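I finished the second draft of my middle-grade novel on Wednesday. I've been asked a few times how it came together, so this is a thread on that. It runs long.

The book is called Skikholm. It's set on an island with one road, one shop and a ferry that stops running in bad weather. A girl named Fikeo is sent there to stay with her great-aunt and finds that the island's lighthouse log has been kept up to date by someone who is not the keeper.

The name Skikholm came first. I wrote it on the back of a grocery receipt and liked the way it looked. I had no story for it for a long time. I had a name and a ferry timetable.

The first draft was told by the great-aunt, looking back. I got 400 pages out of it. It read fine and it was wrong for the age group. An old woman remembering a child is a book for grown-ups, mostly. Kids want to be standing on the dock.

So I started over with Fikeo telling it herself, in the present. I kept the storm, the dog and the last line. Everything else went into a folder called OLD and I haven't opened it since.

First person is hard with a ten-year-old. She can't know too much, and she can't sound like me pretending not to know things. I read every chapter out loud. If I wanted to do a cute voice for a line, I cut the line.

The dog is called Ezzat. He was going to die in chapter nineteen. I wrote that chapter four times and then let him live. Early readers were split on this. The adults thought it was a soft choice and the kids had no idea there had ever been a choice.

Some practical stuff, since people ask. I write in the mornings, by hand, in cheap notebooks, and type up at night. Typing up is the real first edit. Anything I'm too bored to type doesn't go in.

I aim for 400 words a day. That's low on purpose. I can do it with a cold. On good days I go past it and I don't bank the extra — the next day starts at zero again.
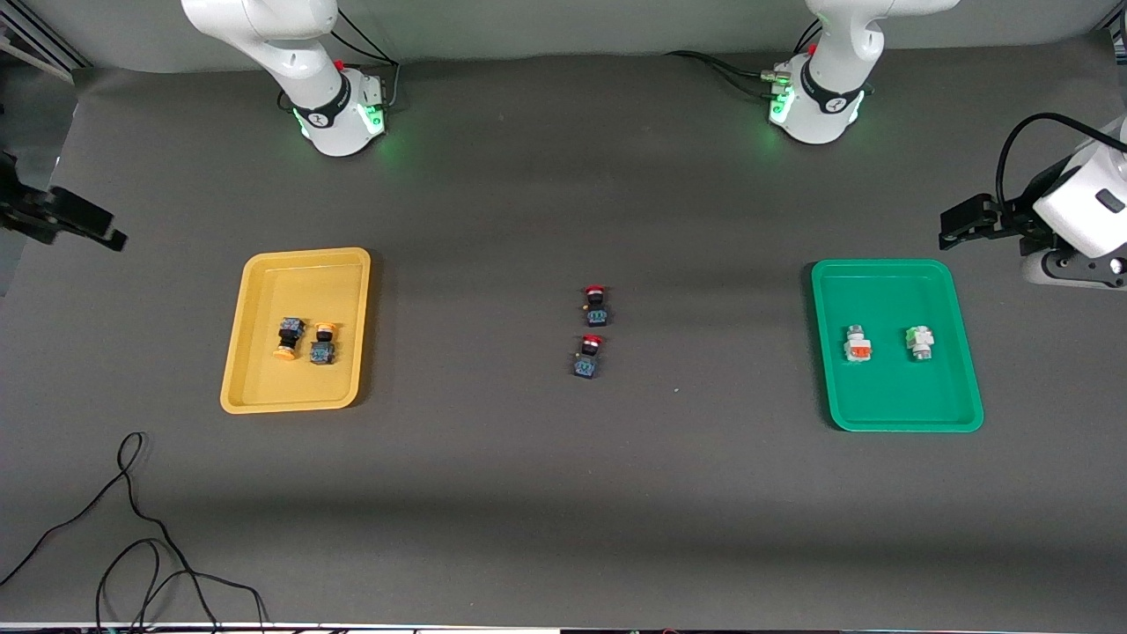 Two white arms, green lights at the base.

Back to the draft. The biggest change this time was the middle. Fikeo spent six chapters asking adults questions and writing down their answers. It was tidy and nothing happened. My editor's note in the margin was one word, "boat?"

She was right. Fikeo now takes the rowboat out in chapter eight, without permission, and loses an oar. Most of what she used to be told, she now finds out because of that trip. The six chapters became three.

The cut took out 3,568 words. I know the number because I pasted them all into one file before deleting them, in case I panicked. I did not panic. I did steal back one paragraph about herring.

I also moved the town. Catham is where Fikeo lives before the island, and it used to get the whole first chapter. School, apartment, mother's new job, the lot. Now it gets a page and a half and she's on the ferry.

I miss the Catham chapter. It had a good scene with a broken elevator. But a reader who picks up a book with an island on the cover wants the island, and I was making them wait in an elevator.

On research: I read a pile of old keepers' journals from the library. They are mainly weather and paint. One keeper recorded every coat of paint he put on a railing for years. I gave that habit to the person writing in the log, and it ended up being how Fikeo works out who it is.

I won't say more about that. It's the one real mystery in the book and I'd like to keep it.

On illustrations: there will be some, black and white, one at the head of each chapter. I've seen rough pencils for the first few. The lighthouse is shorter and fatter than the one in my head and I've changed the text to match. The drawing was better.

There's also a map. I've redrawn my own working version so many times that the shop has been on both sides of the road. If you write anything set on an island, make the map before chapter one. I made mine at chapter eleven and had to fix every walk in the book.

Someone asked if it's the start of a series. No. It was written as one book and it ends. I have a page of notes for something else set in Catham, with the elevator in it, but that's a page of notes.

Someone else asked what age it's for. I'd say eight to twelve if read alone, a bit younger if read aloud. The storm chapter is loud. Maybe don't make that one the last thing before lights out.

Next up is the copyedit. I have a list of words I use too often, and "suddenly" and "gray" are the top two. The sea in this book is gray a lot. I'm going through with a pencil and giving it some other colors where I can.

I'll post the opening page here once the copyedit is done. Replies are open if you have questions about drafts or notebooks, and I'll get to them in the evening.

Contact | Copyright, all rights reserved | Back to top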